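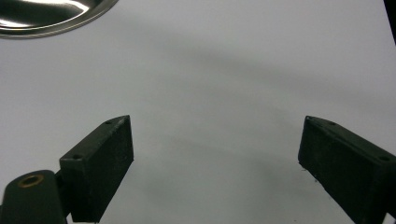

How to Clean Out a Kitchen Drawer Without Losing the Whole Afternoon

Every kitchen has one drawer that opens partway and then stops. Something inside has stood up. You slide in a flat hand, press it down, pull again, and go on with your life. I did this for most of a decade before I set aside an afternoon and learned the following.

What you need

A kitchen timer, a dish towel, a damp sponge, one cardboard box, and a trash bag. You do not need drawer dividers yet. Buying dividers first is how I came to own a drawer full of dividers.

Step 1. Empty it completely

Spread the towel on the counter and put everything on it. Leaving a few "obvious keepers" in the drawer is cheating, and they are usually the items causing the jam. Pull the drawer out if it comes out. Mine lifts off its rails when tilted up, a fact I could have used in the old apartment in Mostdale.

Step 2. Wipe

Crumbs get into drawers that have never held food. Use the damp sponge, then dry the corners. If there's old shelf liner stuck down, warm it with a hair dryer for a minute and peel slowly from one end.

Step 3. Sort for 15 minutes

Set the timer. Make a pile for things used this month, a pile for things used this year, and a pile for things you would have to look up. Keys to nothing go in the third pile. So do takeout menus. I had one from a noodle place on Graltdale Road that is now a bank.

Duplicates are harder. Two vegetable peelers is reasonable. Beyond that, keep the ones you reach for and box the rest.

Step 4. Box the maybes

Tape the box shut, write the month on it, and put it in a closet. If you haven't opened it by the same month next year, donate it without looking inside. Looking inside is how the melon baller came back.

Step 5. Measure, then buy

Measure the inside of the drawer, including the height. My first tray, a bamboo one from Pesonen, fit beautifully in every direction except up. Mine is 459 millimeters deep, and the tray that finally worked leaves a gap at the back for the rolling pin.

Step 6. Put things back by use

Daily things in front, odd things behind, sharp things in a sleeve. Batteries should go somewhere else entirely, with tape over the ends of the nine-volt ones.

Total time for me was 68 minutes, including a break to test pens. Open and close the drawer a few times before you put the towel away. If it sticks, check the whisk.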